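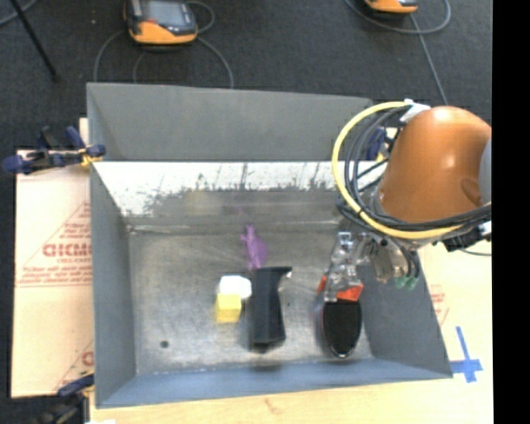 Griff in die Metallwanne, fünf Teile, Blick der festen Kamera

Thema: 3.749 Griffversuche und kein bisschen schlauer?

wannenrand schrieb:
Wir sammeln seit Juni Beispiele fürs Greifen aus der Kiste. Der Arm versucht es selbst, jeder Versuch wird mit Erfolg oder Fehlschlag abgelegt. Stand heute 3.749 Stück. Auf dem Papier schön, ich glaube trotzdem nicht dran. Mit den Klötzen kommt das Netz klar, beim schwarzen Teil mit der roten Stelle am Ende rät es.

Mets schrieb:
Wie viele verschiedene Objekte sind das insgesamt?

wannenrand schrieb:
60, gemischt aus Spielzeug, Klötzen und Kleinkram. Getauscht wird alle vier Stunden.

iltitz_nord schrieb:
Alle vier Stunden ist viel zu selten. Da lernt das Ding eure Wanne auswendig samt Kratzern an der Rückwand. Nimm mal eine andere Kiste und schau, was übrig bleibt.

Studer schrieb:
Sehe ich anders. Der Hintergrund ist bei ihm im Einsatz derselbe, also darf das Netz ihn ruhig kennen. Mir macht die dicke Kabelschlaufe am Arm mehr Sorgen – die hängt ja mitten im Blick auf die Rückwand. Was dahinter liegt, sieht die Kamera schlecht.

iltitz_nord schrieb:
"Im Einsatz derselbe" habe ich bei Trekthorpe auch gehört. Dann kam eine neue Lampe und die Quote war im Keller.

wannenrand schrieb:
Zur Schlaufe: Das Bild für die Vorhersage wird aufgenommen, wenn der Arm draußen ist. Die Lampe probiere ich. Andere Kiste eher nicht, die Wanne ist festgeklemmt und die Kalibrierung hängt dran.

Mets schrieb:
Und woher weiß die Kiste, ob ein Griff geklappt hat? Fingerweite?

wannenrand schrieb:
Ja, Fingerweite nach dem Anheben. Bei dünnen Teilen haben wir in einer Stichprobe 11 falsche Einträge gefunden.

Studer schrieb:
Dann würde ich erst mal die Labels prüfen und so lange gar nichts Neues sammeln. Wie groß war die Stichprobe?

wannenrand schrieb:
Etwa 60 Versuche, alle mit flachen Teilen.

iltitz_nord schrieb:
Autsch.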